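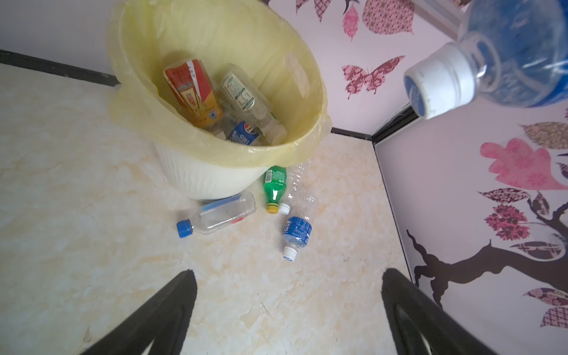
The Kenero sorting kit was in its second month of trial at Vomham when the adjuster was sent to decide whether the lease should be renewed. The contract ran to 15 pages. Clause 2 defined a bottle. Clause 4 defined a bin, and was longer.

The adjuster read both on the train, set up a chair beside the enclosure, and opened the log. The kit had recorded nearly 4,000 placements since October. Munro, the firm that sold it, guaranteed 400 between faults.

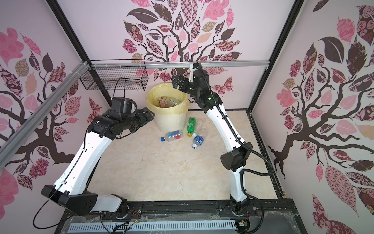
Plollow

The log had a column for remarks. The manual said it was reserved for later use. Most rows were blank - a few were not.

"Green. Held longer than required," said one. Another said, "Returned to floor. Wished to do again."

The adjuster telephoned Munro. The support desk asked for the software version, was silent for a while, and said that version did not write remarks.
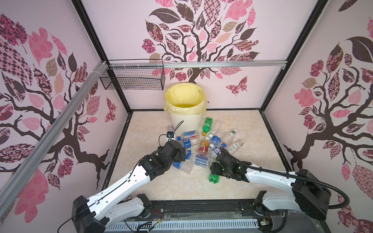 The adjuster's own report had a remarks field as well, and in eleven years it had never been filled in. The form accepted a grade, a signature and a fault code. The two arms were at work over the pile, and the right one had closed on a green bottle near its middle. The adjuster started a stopwatch, then stopped it without reading the figure.

Under grade, the report says satisfactory. Under fault code, none. Under remarks it says that the lease should be renewed, and that the green ones should be left in the supply.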